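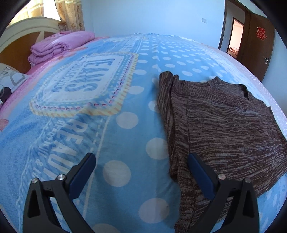 Chapter 3
Household Textiles and Their Care

Fabric is among the most heavily used materials in any home. Bedding, clothing, towels and curtains differ in fiber, weave and finish, and each responds in its own way to washing, light and wear. This chapter introduces the main fiber groups and the terms used on care labels.

Section 3.1 compares woven and knitted cloth. Section 3.2 covers printed designs and the fastness of dyes. Section 3.3 presents the Skostgate household survey, in which 274 homes kept a record of their laundry from October onward.

Students should review the table of fibers on page 677 before beginning. Key terms: warp, weft, gauge, shrinkage, colorfastness.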